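[Brardale-refurb] Re: Opening up the small desktops: cables, drive bay, what to keep
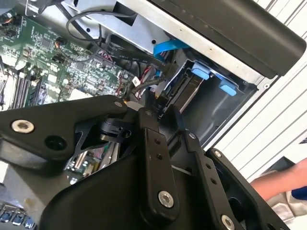
From: list member, Brardale bench
Date: 2/19/19
To: Brardale-refurb list

Replying on the list so the notes end up in the archive with the rest.

> We have a shelf of donated office desktops from the Michiels closure
> and want to start stripping and rebuilding them next month. Most of
> us have only worked on full towers. Three questions.
>
> First, is it better to pull the drive before anything else, or leave
> it in until the board has been checked? Second, how do you keep track
> of the cables? On the first one we opened we took everything off at
> once and spent the evening putting it back. Third, are the old drives
> worth keeping, or do they all go to Tramari for shredding?
>
> We have about 30 machines and one bench, so anything that saves
> handling would help.

Drive first, in our experience. We used to test the board with everything in place and then take the drive out, and it meant opening each machine twice. Now the cover comes off, the drive comes out, and the machine goes through the board test from a USB stick. If it fails, the drive is already out and labeled and you don't have to go back for it.

Before the cover comes off, unplug the power cord and hold the power button in for a few seconds. Put the machine on the mat and clip the wrist strap to bare metal on the chassis. Paint doesn't count, and several of us have clipped to paint. If the bench is narrow, turn the chassis at an angle. You get better access to the drive area that way and the cover has somewhere to go.

Look at the metal edges before you reach in. Folded edges are usually fine, but cut ones can be sharp, and the small cases leave less room for your knuckles. We keep thin gloves on the bench for people who want them. They make the smallest screws harder to hold.

On the drive itself: take off the data cable and the power cable at the drive end and leave the board end alone. Pull on the plug and never on the wires. Some data cables have a metal latch you have to press. Then look for how the drive is held. On small desktops it could be screws through a bracket, a plastic tray with side clips, or a lever. If it doesn't move with light pressure there is something you have missed, most often a screw on the underside of the bracket.

Put the drive screws in a cup with the machine number on it. Drive screws and case screws are often different threads, and forcing the wrong one will strip the hole in the drive. We had a jar of 200 mixed screws at one point and threw the whole jar out after sorting it for an afternoon. Buying new ones was cheaper.

For the cables, what we do is this:

- Take one photo of the board straight down, before touching anything, and one after the drive is out.
- Put a strip of masking tape on each plug you remove and write where it came from.
- Don't go by wire color. Two plugs can have the same colors and go to different places, and the colors change from one maker to the next.
- Leave the front panel leads on the board unless the board is coming out. They are the ones that cause the long evenings.
- Fan plugs usually only fit one way, but they can fit on more than one header. Write down which.

If a board does come out, keep it flat on a clean antistatic bag or on cardboard, not on the metal bench. Check for swollen capacitors and for plugs that have been pushed in crooked. Dust can be cleared with short bursts of air. Hold the fan blades still while you do it.

While it is open, replace the coin cell. We did this only on machines with the wrong clock for a while, and then got calls from people whose machines had lost their settings a few months after going out. Now every machine gets a new one and we write the date on the inside of the cover.

As for keeping the drives, it depends on what the donor agreed to. Read the Michiels paperwork before you do anything. If it says destruction, they go in the locked bin and out to Tramari with the serial numbers on a sheet, even the good ones. If it says wiping is enough, wipe them on a separate machine that does nothing else, then run the long test. We pass a drive only if the test finishes with no bad sectors. Of the last 97 we wiped, 8 failed the test and were sent for shredding.

A passed drive is still an old drive. We use them in the machines that stay in our own training room and put new solid state drives in anything going to a family. The Brutusell brackets fit the smaller drive into the larger bay, and the page on the wiki has the part number. Order a few extra. The screws in the bag are short and easy to lose.

For one bench, I would set it up so that one person opens and pulls drives and the next person does the board test on a second table, even a folding one. Doing both at the same spot means the tools get buried. Our November session went a lot faster once we split it -- most of the time before that was spent looking for the small driver.

The label sheet we use is in the files area, under bench forms. It has a line for machine number, drive serial, memory, coin cell and test result. Print it single-sided, because people write on the back.

If you run into a case you can't get open, post the model number here and someone may have had one.

Recent in this list
Re: Brutusell bracket, which screws?
Memory sticks that test fine alone and fail in pairs
Tramari pickup, new bin size
Wiping station keeps dropping the second drive
Power supplies: test or replace?
Brardale bench hours

This archive uses cookies to remember your display settings. By continuing to read you accept their use. Accept | Settings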